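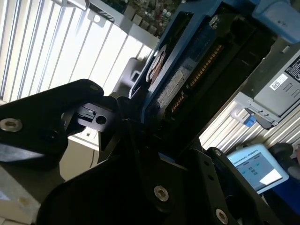 Démonter des serveurs avec un robot, on y est ou pas ?

Bonjour à tous, je bosse dans un petit atelier de reconditionnement et mon chef est rentré lundi d'une visite chez Brondex complètement emballé. Il veut confier à un bras la sortie des disques, des alims et des barrettes. On passe 660 machines par an, à deux, donc moi je veux bien… mais est-ce que ça marche en vrai, ou seulement dans les vidéos ? Et tant qu'on y est, il fera la vaisselle quand, ce bras ?
Posté par Tolunau

Zeyu Meng
Salut ! Ça dépend énormément de la tâche. Attraper un disque dans son caddy bleu, avec des rails bien droits, une pince sait faire. Le remettre dans une baie avec un peu de jeu, c'est déjà plus pénible, et chez nous il a fallu 60 essais avant d'oser le laisser tourner pendant la pause. Trois choses à regarder avant de signer :

1. L'éclairage. En plein jour, avec des stores derrière, notre caméra perdait les connecteurs une fois sur deux (on a fini par bouger la table).

2. Le support. Un processeur posé dans un logement carré, une barrette debout dans sa fente, c'est dix fois plus facile que la même chose en vrac dans un bac. Faites-vous une plaque avec une place par pièce, même imprimée à la va-vite !
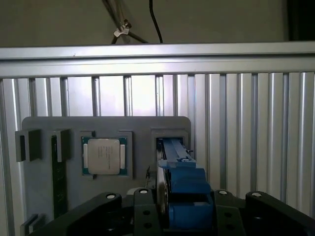 3. Le temps. Comptez plus de 30 secondes par pièce au début. À la main vous irez plus vite, mais lui ne râle pas à 17 h.

Pour la vaisselle, désolé, je continue à la faire moi-même.

Trandolholm
Non. Pas rentable en dessous de gros volumes, achetez un bon tournevis.

Jurčo
Pas d'accord avec le message du dessus, on est quatre et ça nous sert tous les jours. Par contre les vis abîmées et les câbles, oubliez, ça reste pour nous. Demandez un essai de 21 jours avec VOS pièces, pas les leurs.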